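Caring for a dark tabletop

A dark table looks very nice in the shop and then shows everything at home. We have ours since November, and these are the habits which work for us.

Dust first, always with a dry cloth. If you begin with a wet one, the dust becomes gray lines. After that, use a soft cloth with warm water and 2 drops of dish soap, and wipe along the grain, never in circles. 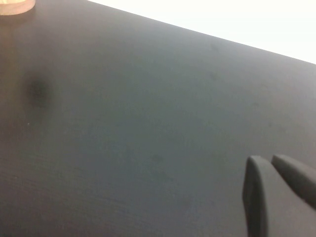

Dark gray top with a fine grain.

For a greasy mark, leave a damp cloth on it for 3 minutes, then wipe and dry. I tried the Illau spray also, but it left a film and I had to wash it off. Please do not use furniture wax on a matte surface. It makes shiny islands, and they are hard to remove.

Check your work in the evening with most of the lamps off. Low light from one side shows the streaks that you miss at noon.

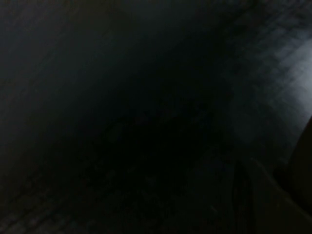 Then take a second cloth, fully dry, and go over the places where you still see something. Wash the cloths without fabric softener, or they will smear next time. Under plants and cups I put felt pads from Mollel, the thin ones. The thick ones come off after a few weeks.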